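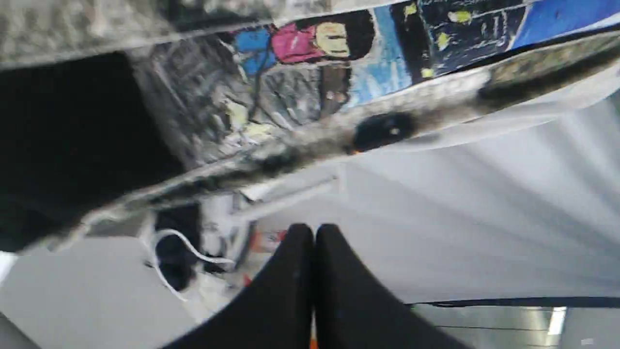

Studau Street Names – read me first

Version 3 of the list. Maintained by Jérémie Bodin.

What is in the package

The main file, names.csv, has 509 rows. One row is one street name, with the spelling used today, the older spellings I could find, the district, and a short note on the origin. The second file, sources.csv, says where each spelling comes from. The two files are connected by the column street_id.

Districts covered

Old Town, Harbour Side, Flekham and Komurbridge. The streets of Flekham were a separate village list before, and 19 names there exist also in the Old Town. Please use street_id and do not join by name, otherwise you will mix them.

How the list was made

I typed the names by hand from printed town directories and from parish notes. When two directories did not agree, I kept both spellings and put the older one first. The origin notes are shorter than 300 characters. I had to cut some of them, and the full text stays in my notebooks – you can ask me for it.

Columns in names.csv

street_id: number, never used again after a row is removed
name_now: spelling on the street sign
name_old: older spellings, separated by a semicolon
district: one of the four above
origin: free text, in English
sure: yes, no or partly

Known problems

Accents are missing in the rows from Komurbridge, as the directory was printed without them. Names of lanes and courtyards are not complete. The value "partly" in the column sure was not used in the first version, so old rows may say "no" where "partly" would be more fair.

Use

You may copy and change the list for any purpose. Please name the source and write which version you used. Corrections are very welcome, also small ones, with the page of the book if you have it. I read the messages in the evening and add corrections once a year, in August.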